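Gulivlow Floor Care and Slip Resistance Study
Second progress report to the Emari Fund
Oct 11, 2023
Prepared by Chandrasekhar Bangera, with test data from Murali Naidu

1. Purpose of this report

The grant agreement asks for a written report at the end of each stage. Stage one, the survey of existing floors, was reported in July. The present report covers stage two, in which three cleaning methods were compared on polished stone, terrazzo and glazed tile in public and shared buildings. It sets out the work done, the results so far, the money spent and the changes we would like the Fund to approve before stage three begins.

2. Position against the plan

The survey database is complete and holds 2764 readings. Of these, 535 were taken during stage two and the rest were carried over from stage one. The stage two plan called for readings at 43 locations. Readings have been taken at 41. The remaining 2 are both in the lower hall at Gromell, which was closed for drainage work during the whole of the test period. We propose to add them to stage three at no extra cost.

The comparison of cleaning methods started later than planned. The first delivery of neutral detergent was of a different concentration from the one specified, and it was returned. The replacement was checked for pH on arrival and accepted. The delay was absorbed by shortening the gap between test rounds, and the number of rounds has not been reduced.

3. Test method

All slip readings were made with the pendulum tester, using the harder rubber slider. The slider was conditioned before each session and checked on the reference surfaces at the start and end of the day. Each location was tested dry and then wet, in three directions, with the direction of foot traffic taken first. Five swings were recorded in each direction and the median used.

Surface roughness was measured at the same locations with a stylus instrument. Roughness alone is a poor guide to slip risk on polished stone, and we use it only to detect changes in the surface between rounds. Gloss was read at 60 degrees.

The cleaning methods compared were:

Method A – damp mop with neutral detergent, single bucket.
Method B – two-bucket mopping with neutral detergent followed by a clean water rinse.
Method C – scrubber-dryer with a soft pad and the same detergent at half strength.

Each method was used on its own area of floor for the full period. Areas were chosen in pairs or threes so that foot traffic was as similar as the building would allow. At Nadar this was difficult, as the main entrance takes most of the traffic and the side corridor takes very little. The Nadar results are therefore reported separately and are not included in the combined averages.

4. Results to date

4.1 Terrazzo
Method A left a measurable residue by the third round. Wet readings fell in every area cleaned this way, while the dry readings hardly moved. Areas cleaned by Methods B and C kept their wet readings within the repeatability of the instrument. When one Method A area was rinsed twice with clean water, most of the loss was recovered. We take this as good evidence that the fall is caused by dried detergent and that the stone itself has not worn.

4.2 Glazed tile
Differences between methods were small. The grout lines held soil under Methods A and B, and Method C cleaned them better, but this had no clear effect on the slip readings. Two of the older tiled areas gave low wet readings from the outset under all methods. Cleaning will not correct these, and the building managers have been told so in writing.

4.3 Polished marble
Marble gave the widest spread. Dry readings were satisfactory throughout. Wet readings were low before the comparison began and remained low, with Method B performing slightly better than the others. Gloss dropped a little under Method C, most noticeably near the edges where the machine turns. It is possible that the pad was too coarse for this stone, and a finer pad will be tried in stage three.

Grey marble shows residue less readily than the white or cream stones. Staff at Gromell had judged their grey floors clean by eye when the wipe test was still picking up detergent. For this reason visual inspection has been dropped as a measure for grey stone, and the wipe test is used in its place.
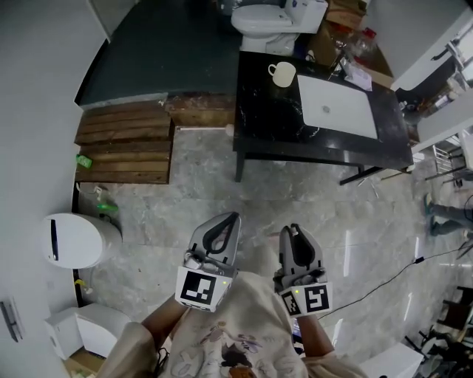

5. Expenditure

Spending is within the approved total. Instrument hire is slightly over its line because of the shorter intervals between rounds, which meant keeping the pendulum tester on hire continuously. Consumables are under their line by a larger amount. Travel is as forecast. A full statement with receipts has been sent to the Fund separately.

6. Risks and open points

The hire firm has recalled one of its sliders for recertification. A spare is held, but a second failure would stop wet testing until it was replaced.

Winter matting will be laid at Nadar before stage three. Matting changes the amount of water reaching the stone, so readings taken with and without it cannot be compared directly. Murali Naidu has proposed lifting the mats the evening before each session, and the building manager has agreed in principle.

7. Changes requested

We ask the Fund to approve the following:

Transfer of the unspent consumables balance to instrument hire.
Inclusion of the outstanding Gromell locations in stage three.
Replacement of the soft pad with a finer grade on marble only.

Stage three can start as soon as the first of these is confirmed. The draft cleaning guidance for building managers will be sent with the next report.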